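Dry mouth in older adults tied to poor sleep and missed meals, small study finds

Older adults who say their mouth feels dry most of the day also sleep worse and skip more meals than people the same age without the problem, according to a new study out of the Horobets clinic group. The researchers say family doctors should be asking about it at routine visits. Most don't.

The study followed 63 people over 8 months, all of them living at home, all past retirement age. Each had a dental exam and a saliva test at the start, another at the end. In between they kept a paper diary. What they ate, when they went to bed, how often they got up for water, which pills they took and when.

"We expected the sleep part," said Verena Auer, who led the work. "People get up to drink, then they get up again because they drank. The meals surprised us. They were leaving out lunch and not telling anyone."

Dry mouth is common and has a long list of causes. Blood pressure pills, antidepressants, allergy medicine, bladder drugs. Diabetes can do it. So can radiation to the head or neck. Saliva protects teeth, helps with swallowing and makes food taste like something, and when there's too little of it, cavities show up fast, often along the gum line where fillings are hard to place.

Of those who took part, 54 percent reported a dry mouth on most days. That group woke more often at night and were more likely to write down a missed meal, usually the midday one. Bread, crackers and plain meat were the foods they gave up first. Soup and yogurt stayed on the menu. Several wrote that they'd stopped eating with friends as chewing took them so long.

The link held up when the team took account of age and smoking. It got weaker, but did not go away, once they looked at the number of medicines a person was on. People taking 6 or more daily drugs had the driest mouths of anyone in the study, and the worst sleep scores. 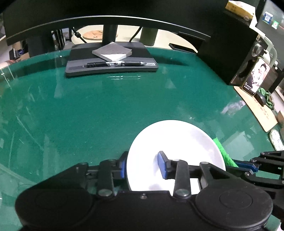

A white plate and a green cloth.

Auer is careful about what the numbers can show. The study is small. Everyone came from the same area and most were already seeing a dentist once a year, so people with no dental care at all are missing from the picture. And the diaries depend on memory. A few came back with whole weeks filled in using the same pen and the same words, and those weeks were thrown out.

It also can't say which way things run. Poor sleepers may breathe through their mouths more, and that dries them out. Someone who eats less chews less, and chewing is what gets saliva going. "It may well be a circle," Auer said. "I'd still like to know where to cut into it."

The participants were recruited through dental offices in Lonico and two nearby towns. Saliva was collected in the morning before breakfast, at rest and again after chewing a piece of wax, the standard way of doing it. The two readings did not always agree. Some people who complained of a very dry mouth had close to normal saliva flow, and a handfull with low flow had no complaints at all.

That mismatch is well known to dentists but less so in general medicine, the authors write. They think both things should be checked, the feeling and the flow, as either one alone will miss people.

For now the advice is the usual advice. Sip water through the day and less in the last hour before bed. Sugar-free gum or lozenges, fluoride toothpaste, go easy on alcohol and on mouthwash that contains it. Moist food, sauces, gravy. A humidifier in the bedroom helps some people. Nobody should stop a prescription on their own, but it is worth asking a doctor or pharmacist wether a dose can be moved to another time of day or swapped for a different drug.

Dentists not involved in the study may recognise the pattern from their own patients, the paper says, but it rarely gets passed along. Dental and medical charts are kept in separate systems in most places, and a note about dry mouth in one doesn't reach the other. At the clinics in the study, the dentist had a full list of the patient's medicines in fewer than half of cases.

A follow-up is planned. Called Balletora, it will put a short dry mouth checklist into medication reviews at family practices and compare those patients with others who get the normal review. The checklist takes a couple of minutes and asks about night waking, trouble swallowing dry food and changes in taste. Anyone who scores high gets a dental visit and a second look at their pills. Sleep will be measured with a wrist monitor this time, no diaries.

Recruitment opens in November, with practices in Lonico going first and the town of Ikik joining later on. The team wants people who don't see a dentist regularly and will offer evening appointments, up to 8 p.m., plus home visits for those who can't travel.

Funding for the first study came from the clinic group itself. The authors report no ties to makers of saliva substitutes or other dry mouth products. The full paper, with the diary form as an appendix, can be requested from the Horobets research office, and practices that want to take part in the follow-up should contact the same office before enrollment closes.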